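In Praise of the Dull Little Block

I have been helping with the after-school robotics club for 3 years now, and every fall some kind parent stops me in the hallway and asks when the kids are going to build something. They have seen the competition videos, the ones with the flashing lights and the machines flinging rings over a fence, and then they peek through our door and find a dozen teenagers frowning at three colored cubes. I understand the disappointment, I really do! But I have come around to thinking that the cubes are the best thing we have ever put in front of these students, and I'd like to make my case.

Stacking blocks is something most of us managed before we could tie our shoes, and that is exactly why it teaches so well. Every student walks in already knowing what a good stack looks like, so there is no rulebook to study and no scoring sheet to argue over. When the tower leans, they can see it leaning. 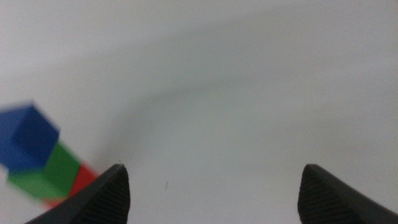 The other thing I love is how quickly the blocks humble the confident ones (and I include myself, having spent most of one July convinced I could write the whole stacking routine in an afternoon). You tell the arm to go to a spot and close its fingers, and then you learn how much you left out. How high should it come in? How wide should it open? What happens to the block next door? A student who can answer those questions in plain words has learned something that will serve her well past graduation, whether or not she ever touches a robot again.

Our club calls its project Burnusora, a name that came out of a very long and very silly vote, and the notebook that goes with it is my favorite part. The students write down every attempt, the good ones and the sorry ones alike. As of November 2022 there are 2,446 attempts in it, and 1,033 of those are marked as clean stacks. I know adults who would be embarrassed by that. The kids read the bad pages out loud to each other and laugh, and then they go back and try again.
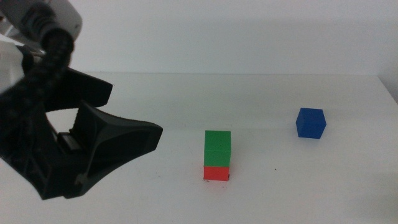
Wouldn't they learn more from entering a big competition?

Some of them would, and I would never talk a student out of it. We sent a team to the Flallberg meet last year and they had a grand time. What I noticed, though, was that two or three of them drove and the rest carried boxes. Back at the club table, all 17 of our members take a turn, and the shy ones get just as long as the loud ones.

Britt-Marie Halvorsen, who taught shop at our school long before I arrived and still drops by with cookies, once told me that she never let a student near the lathe until they had made one perfectly square piece of pine by hand. Her students grumbled about it too. I think of that piece of pine often when somebody asks to skip ahead.
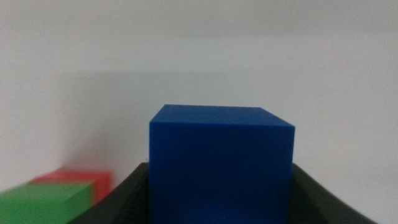
There is a money side to this as well, and it would be unfair of me to leave it out. A season of competing costs a lot in fees and buses and matching shirts, and it comes around again every single year. Blocks get used until the corners wear down, and then you use them some more. I would much sooner see a small school spend what it has on table time, with an adult nearby who is patient and doesn't mind staying until the late bus.

So if your school is thinking of starting a club, please begin small, and let it stay small longer than feels comfortable. Let the students pick the order of the colors. Let them be bored for a bit, even, as some of our best ideas have come out of a slow afternoon and a bag of pretzels.

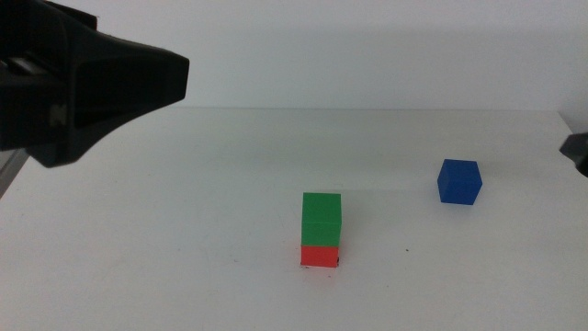 A Word to Parents

Come and visit! Pull up a chair and ask your child to explain one attempt from start to finish, and try hard not to help. You may be there a while. Ask to see the notebook, too, and let them choose the page.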